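ホーム | お知らせ | 障害情報 | チケット一覧 | ログイン

チケット 789:出演者ページのフィルモグラフィーが二重表示される
対象:映画データベース Mimau(ニュース連携モジュール Bosex)
状態:解決済み
担当:Hamish Ritchie

症状
配役ニュースを公開すると、該当俳優の出演作一覧に同じ作品が2件並ぶ。片方は「公開予定」、もう片方は「噂」の扱い。続編もので発生率が高い。単発作品では再現しない。

報告者(Tin-yau Liu)
編集部で確認した範囲では、影響を受けた俳優ページは535件。キャッシュ削除、再ログインとも効果なし。配給会社 Furnach のスリラー三部作では、第三作の悪役が別人として登録されている。

調査 14:20
Bosex の取り込みログを確認。記事本文から作品名を抽出する際、邦題と原題を別作品として登録していた。副題の区切りが全角コロンの場合に照合が失敗する。半角コロンでは正常。

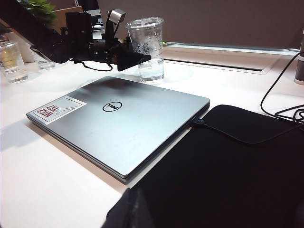 照合処理は検証環境でも同じ結果になった。ブラウザを替えても差は出ず、端末依存の線は消してよい。手元の検証機は Dell のノートで、天板に赤字で「NICE TRY」とあるシールの貼られたもの。以後の記録では「検証機」と略す。配役データの投入はすべて検証機から行い、編集部の端末は使わない。

調査 16:05
区切り文字の正規化を追加し、再取り込みを実施。重複754件のうち、大半は自動で統合された。残りは監督名の表記揺れによるもの。「Tomaszewski」の綴りから z が落ちた記事が混在しており、同一監督と判定されない。別名テーブルに誤記を登録して対応。

Liu 追記
三部作のページは正常に戻った。ただし「噂」の印が公式発表後も残る。予告編の公開日が空欄の作品に限られる模様。

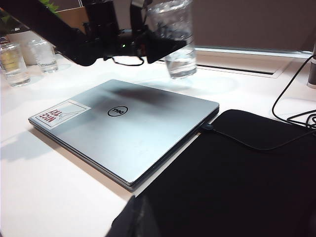 検証機(Dell、閉じた状態)

Ritchie 回答
印の解除条件が予告編公開日の有無だけを見ていた。配給元の発表記事が紐付いた時点で解除するよう変更。12月の更新に含める。それまでは管理画面の「配役状態」から手動で「確定」に切り替えること。一括変更は使用不可。声の出演とカメオは別項目のため、個別に確認が必要。

Liu 追記
手動切り替えで表示を確認。カメオ欄に旧データが残っていたので削除した。本件は閉じてよい。吹替版の配役が字幕版に混ざる件は別チケットで起票する。

コメント 6 | 共有 2
当サイトではCookieを使用しています。設定の変更はこちら。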